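Was kostet ein Roboterarm? 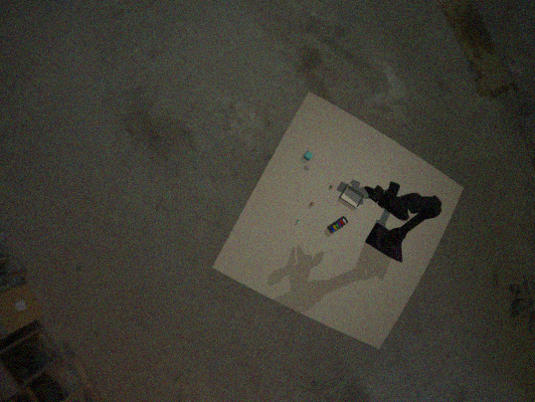

Am Computer nachgebaut: ein schwarzer Roboterarm mit Greifer, daneben ein türkisgrüner Würfel.

Der Arm Mudero kostet 700 Euro. Klingt günstig? Rechne lieber nach! Ein neuer Greifer kommt auf 40 Euro, und das Netzteil fehlt im Paket. In der Werbung räumt so ein Arm das ganze Zimmer auf - das glauben wir erst, wenn wir es sehen. Nayeli Huamán plant für ihre Schule in Vukow und rät: Probiert zuerst am Bildschirm. Gekauft wird frühestens im September, vielleicht auch gar nicht.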